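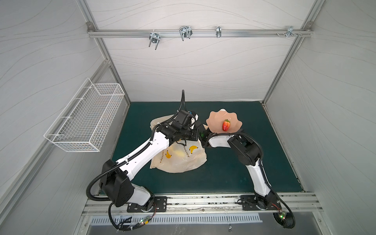 Wall storage kits are sold on the promise that you will use every inch of them, and I have yet to meet a buyer who does. The Plokeck rail kit is the latest one we agreed to stock, after saying no to it once. The usual showroom trick is to load a rail with copper pans and matching towels until you can't see the hardware. I would sooner you looked at a metal rail with four hooks on it and a white wire-mesh basket with nothing in it, and asked yourself what you own that would go there. If the answer takes more than a minute, save your money.

What you get
One aluminum rail, 1000 mm long, with end caps. Wall screws and plugs. Hooks and baskets are sold separately, and the maker's starter bundle includes more hooks than most kitchens or mudrooms need. We sell them one at a time for that reason. Ask at the counter if you don't see the shape you want listed.

Claims we checked, and a few we couldn't
The box says "fits any wall." It doesn't. The plugs supplied are for solid masonry and they are poor in drywall. Arnulfo Chambi in our workshop put one rail up with the plugs from the box and one screwed straight into studs, and he took the first one down the same afternoon. Buy proper drywall anchors or find the studs.

The box also says "tool-free adjustment." Sliding a hook along the rail needs no tools. Taking one off past the end cap needs a small screwdriver and some patience, and the cap scratches easily.

"Lifetime finish" is on the label too. Whose lifetime is not stated. We asked Plokeck in January what the finish warranty covers and are still waiting for something in writing, so we treat it as no warranty at all. Our own return period applies – unused, with the screws still in the bag.

How it compares
The Lanex rail is heavier and its hooks grip better, but the hooks fit nothing else. The Buretti is the same idea with a nicer box. Leidy Bedoya, who does our buying, prefers the Lanex for coats. I think a plank and four decent screws would do for coats, and I have told her so.

Who should skip it
Renters who can't drill. Anyone hoping to hang a bicycle. Anyone whose clutter is mostly paper, because a mesh basket full of mail is still a pile of mail.

Ordering
Item 3390, rail only. Item 3835, rail with one basket and two hooks of your choice. Rails can be cut down at the Orozco store for no charge, but a cut rail can't be returned. Measure twice and bring the number with you. Delivery is by regular parcel, and the long box does get dented, so open it before you sign.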